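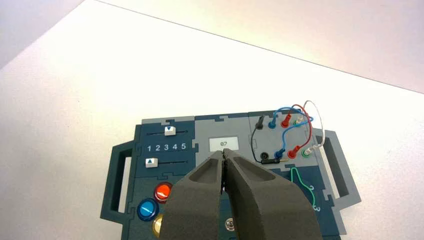
Indexing a Collection of Monastic Sayings by Theme
Term project report, Religious Studies and Text Methods

1. Aim
The project tested whether short sayings of the desert monastics can be sorted by theme from their wording alone. The source was the Ritstead reader, a parish anthology in English translation.

2. Material
The reader holds 1000 sayings. We drew 100 at random for hand tagging and used 800 others for the automatic run. Prefaces and feast-day notes were left out.

3. Method
Each saying received one main tag: prayer, fasting, silence, humility, or almsgiving. Tags were entered in Stitix and exported as a plain table. Two readers tagged the sample separately.

4. Results
The readers agreed on 84 sayings. Most disputes were between silence and humility. The automatic run often placed sayings on tears under fasting, as both share words for night and bread.

5. Open points
A second tag per saying should be allowed. The Hunbridge edition numbers its sayings differently, and a matching table has not been made.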